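Ticket 1733 - Dining hall, table pagers and order screen out of sync
Site: Ulstead, main dining hall
Opened by: Shoshana Ambrose
Opened: 21 Nov 2022
Priority: High (was Medium)
Status: Closed, follow-up in April

Reported problem

Order screen over the counter shows orders as READY, pager goes off late or not at all. Started after the weekend update to the Stilumora order server. Kitchen says tickets print fine. Customers standing at the counter with no pager buzz, others sitting there while food gets cold. Counter staff calling numbers by voice for now.

Log

08:40 - Remote login to order server OK. Services all running. Disk fine, memory fine. Clock on server correct. Nothing odd in the event log except a pile of "send queue timeout" lines, all from the pager bridge.

08:55 - Restarted pager bridge. Timeouts stop for a few minutes then come back. So not just a stuck service.

09:20 - Called Begay (they did the wiring). They say no work on site since summer. Asked them for the switch port list, they will email it.

09:45 - On site. Test orders with the counter closed. Pagers right next to the counter OK every time. Pagers out in the seating area, hit and miss. Same result with a fresh set off the charger, so not batteries.

10:10 - Lunch prep starting, moved testing out to the tables. Picked tables by the pillars first, then the open middle. 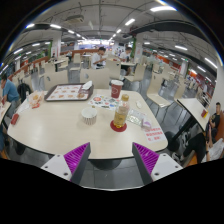 Test table, middle of hall. Tray at the far left-center, red cup to its right.

10:30 - Order 147 sent from the till. Screen flips to READY right away, pager at the table buzzes late. Sent it again, nothing at all. Walked the same pager to the counter and it went off on the way. So the message does get sent, it's just not reaching the back half of the hall, or it's reaching on a retry.

10:50 - Begay port list came in. Pager transmitter is on its own port, link is up, no errors. Swapped the patch cable anyway. No change.

11:05 - Looked at the transmitter config. Update put retry delay back to the default, 600 seconds. Was 300 before per the old site notes?? Either one is way too long for a food counter, but that explains the "late" ones. Does not explain why the first send is missed. Also power level is set to LOW. Old notes say HIGH. Pretty sure the update reset the whole page.
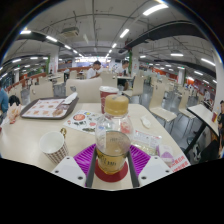
Power level back to HIGH, saved, bridge restarted. Retry delay left alone for now so I only change one thing at a time. Ran the next test with the pager down on the tabletop, since held up in the hand they seem to pick up better and that would hide the problem. Put it well clear of anything with liquid in it, like the bottle with the gold cap - probably makes no diference but Prirneo support always asks. Pager buzzed on first send. Repeated at the other tables, all good on first send.

11:40 - Staff wanted the counter open so stopped testing and let real orders through. Watching the queue from the laptop. A couple of timeouts in the first minutes, then clean.

12:15 - Lunch rush. Complaint from a table near the back, pager dead. Checked, it was paired to the old till ID. Re-paired, works. Going through the rest of the rack after lunch.

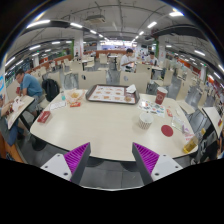 Table used for re-test after the rush. Food wrapper and water bottle left of tray.

13:50 - Rack done. A few more on the old till ID, all re-paired. Any pager that shows a steady light on the charger in place of a blink needs the same treatment. Told counter staff, taped a note inside the cabinet door.

14:05 - Asked Prirneo for the recomended retry delay. They say it depends on the site, very helpful. Put it back to 300 to match the old notes so at least it's what the staff are used to. Will ask again in writing.

14:20 - Exported the transmitter config to the site folder. Did not have a copy before today, only the typed notes.

Cause

Stilumora update reset the transmitter page to defaults (power LOW, retry 600). Separate issue, some pagers on old till ID.

Fix

Power HIGH, retry 300, bridge restarted, pagers re-paired, config saved.

Still open

- Prirneo to confirm retry delay in writing
- Turn off weekend auto update for this server, needs sign-off from Ulstead
- Next planned update is April, check the transmitter page BEFORE the counter opens

Comment from S. Ambrose, 16:30
Afternoon was fine, no missed pagers. OK to close. Please can we get a call before the next update, we only found out when people started lining up.

Reply, 16:42
Will do. Added your number to the update notice list. Closing.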